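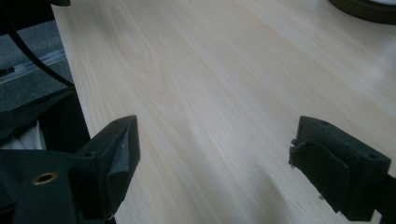 Figure 9.1 A flat surface: a light wooden tabletop, with straight grain and a looping patch.

Chapter 9
Flat Things, Round Things

I came to geometry late, and I came to it through jam. The summer after high school I worked for Catriona Haldane, who made preserves in a rented kitchen on Carnegie Street and sold them at the Saturday market. One August morning she handed me a stack of paper, a ruler and a can of her new peach filling, and told me she wanted 600 labels by the weekend. They had to go all the way around the can and meet at the back. I said sure, no problem!

Well, I laid my ruler across the top of the can, got 8 centimeters, and doubled it. (My thinking was that a can has a front and a back, so there you go.) I had a good pile of labels cut before I tried one on, and it left a big stripe of bare metal down the back. Catriona was very nice about it. Gumaro Chávez, who worked the stove, was less nice, and he still brings it up.

What I needed was the distance around a circle, and you probably met that back in Chapter 4 – multiply the distance across by pi. For our can that gives a little over 25 centimeters, a long way from my 16. The can stood 9 centimeters tall, so each label should have been a rectangle with those two sides, plus a bit of overlap for the glue.
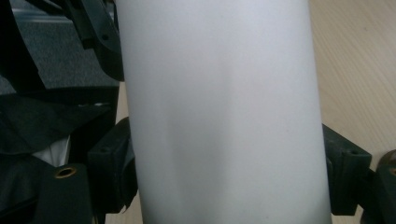 Figure 9.2 A curved surface: the side of a white cylinder.

I love this fact and I want you to love it too. The side of a cylinder is curved, but you can unroll it into a plain old rectangle without stretching or tearing anything. Cones unroll as well, into something like a slice of pie. Spheres don't, and if you've ever tried to gift wrap a basketball you know how that goes. Mapmakers have been wrestling with the same trouble for centuries, and we'll get to them in the last section.

Before you read on, find a can with a paper label and peel the label off in one piece. Measure both sides, then measure across the can, and write all of it on the first page of your notes for this chapter. You'll use those numbers in Section 9.1, and again when we work out how much the can holds.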